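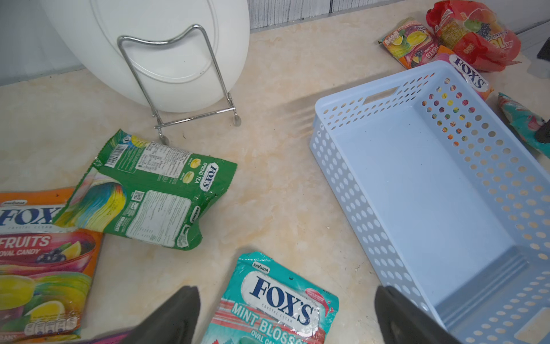
Fox's Mint Blossom, beside the basket.

I quit sugar in my tea in April. I had been taking 2 spoons a cup since college and drinking tea all day at work, so it was a lot of sugar. The first week was bad. Everything tasted like hot cardboard and I was short with people.

Quyên Hầu at work told me to cut down by half a spoon at a time. I didn't listen and stopped on a Friday, all at once. 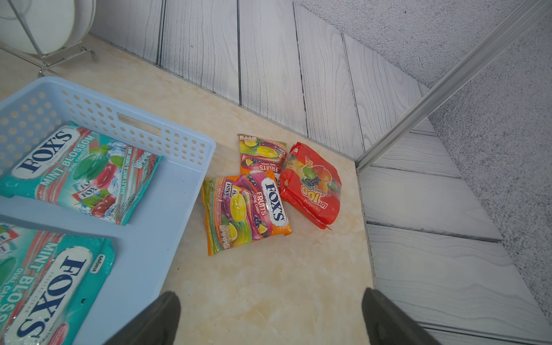
Did I switch to sweetener? I tried one for a few days and disliked the aftertaste, so I went back to plain tea with a little milk.

By the third week I could taste the difference between the cheap bags and the loose Gurnach tea my sister sends. The cheap bags lost – they are mostly bitter. I now brew for less time and use water that has stood a minute off the boil.
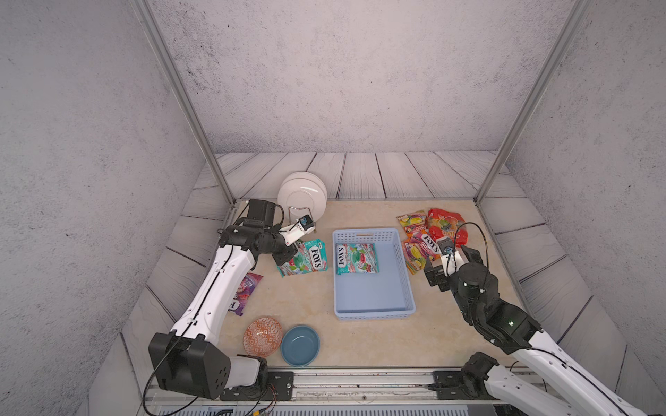

Afternoons are still the hard part. I get home at four, put the kettle on, and want something sweet next to the cup. Cookies are easy to skip if I don't buy them. Hard candy is worse, and a blue basket with a bag of Fox's in it would be gone by the weekend at my place. I eat an apple first and then see if I still want anything. Mostly I don't.
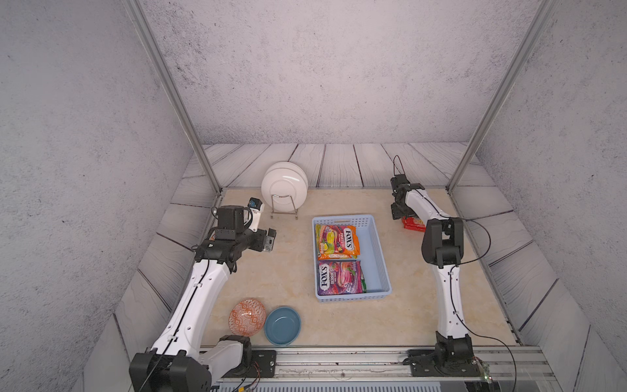

Henrike Frerichs wrote to me that she gave up sugar in tea ten years ago and still takes it in coffee, and that she sees no problem with this. I don't either. I haven't touched the coffee question yet.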